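Cahier d'atelier – démonstrations à deux pinces, tâche « ranger la revue »
29/05/2025
Rédigé par Kaisu Pelkonen. Relu par Efren Ignacio pour la partie réglages.

Objectif de la journée : reprendre les démonstrations à la main pour la tâche de la revue, avec les deux pinces tenues par l'opérateur. Le geste demandé est simple à dire : saisir la revue à plat, la soulever, la mettre debout dans le porte-revues. Il est moins simple à montrer proprement, et je note ici ce que j'ai compris pour que Najwa puisse continuer avec la même consigne.

Je rappelle le découpage que nous avons décidé avec Primo Martinelli :
1) approche des deux pinces, ouvertes, à hauteur de la table ;
2) contact des deux côtés, sans pousser la revue ;
3) serrage, puis montée ;
4) rotation et dépose dans une fente ;
5) retour des pinces à la position de départ.

La phase 2 est celle qui me donne le plus de soucis. La couverture est glissante et les pages sont souples. Quand une main arrive avant l'autre, la revue tourne sur elle-même et l'opérateur corrige par réflexe. Cette correction est enregistrée comme si elle faisait partie de la tâche, et le modèle l'apprend ensuite très bien, malheureusement. Neelam Shukla l'a vu sur la série précédente : le bras gauche donnait un petit coup vers la droite même lorsque la revue était déjà bien placée.

Donc, nouvelle consigne : on pose les deux doigts presque au même moment, on attend un court instant immobile, puis on serre. Si la revue a bougé pendant le contact, on ne rattrape pas. On arrête l'épisode, on le marque « rejeté » dans Zetach et on recommence. Je préfère perdre un essai que garder un essai ambigu.

Sur la variation de la position initiale : j'ai tendance à remettre la revue toujours au même endroit, avec le même angle, c'est l'habitude de la main. Efren propose de la reposer sans regarder le plateau. J'ai essayé, cela marche assez bien, mais il faut vérifier que la revue reste accessible des deux côtés. Trop près du bord, le poignet droit n'a plus de place.

Réglages notés :
– fréquence d'enregistrement : 60 images par seconde pour toutes les caméras ;
– l'horloge commune passe par le boîtier Hastia, redémarré avant la série ;
– étalonnage de l'ouverture des pinces refait au début, pinces fermées puis ouvertes ;
– version du script de conversion : celle de Garg, pas encore la nouvelle.

Problème de câble. À l'essai 3 le câble de la pince gauche a tiré pendant la montée, et j'ai senti une résistance dans la main. La trajectoire est sans doute un peu faussée à cet endroit. J'ai rejeté l'essai et donné plus de mou. Il faudrait un guide au-dessus de la table, mais Primo craint qu'il entre dans le champ de la caméra de tête. À discuter.

Autre remarque, sur les caméras des pinces. Quand les doigts tiennent le bord, la couverture remplit une grande partie de la vue et on ne voit plus qu'une partie du plateau, sans repère. Pour la dépose, le modèle devra donc s'appuyer surtout sur la vue de tête. Neelam pense que ce n'est pas grave si les deux vues sont bien synchronisées. Moi, je voudrais une comparaison avec et sans la caméra de poignet avant de conclure.

État de la base : 1138 épisodes acceptés, toutes positions confondues. L'objectif demandé par Rodwood est de 2000 avant décembre. C'est faisable, à condition de ne pas changer encore une fois la consigne au milieu.

À faire :
– Najwa Matar : relire les épisodes rejetés et noter la phase où l'erreur arrive ;
– Efren : tester une gaine plus souple pour les câbles ;
– moi : essayer avec une revue plus épaisse, puis avec un cahier à spirale.

Question ouverte : faut-il imposer la fente du porte-revues, ou laisser l'opérateur choisir ? Pour l'instant je laisse libre, mais je crains que le modèle hésite entre deux fentes voisines. 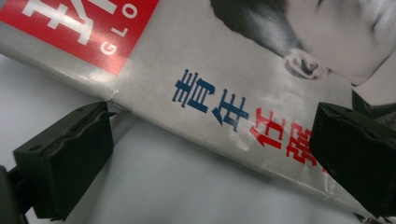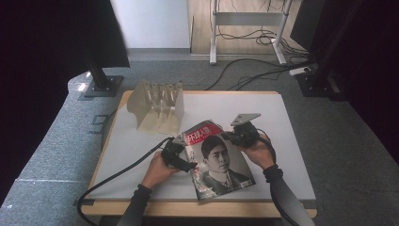

Prise de la revue : d'abord la vue d'une pince, ensuite la vue de tête avec le porte-revues derrière.

Entrées récentes du cahier
Étalonnage des pinces : procédure courte
Boîtier Hastia : perte de synchronisation au démarrage
Tâche « plier la serviette » : critères de rejet
Conversion des épisodes avec le script Garg
Zetach : comment marquer un essai incomplet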